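1. The Box

Khoa Chu had joined the Nelton robotics club for the pizza, and by June he had stopped believing in the robot. Ritier was supposed to sort scraps. So far it had mostly leaned on them.

"It's learning," said his sister.

"It's been learning since two."

She had lined the box with marble print and terrazzo print, so that the gripper would get used to busy backgrounds. Khoa thought it looked like a bathroom showroom. The brushstroke-print sheet was his job – lavender and mint and pink, all swirls – and the finger was against it again, pressing. 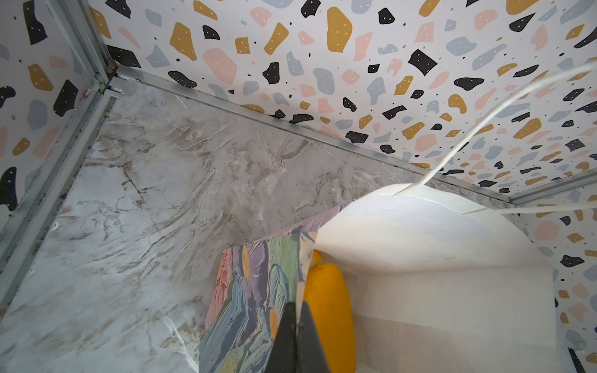 2. The Bet

"Fifteen dollars says it goes for the yellow thing next," she said.

Khoa looked at the yellow thing, then at the string, then at the clock. He had 20 in his pocket and a bus to catch.

"Make it ten," he said, and sat back down.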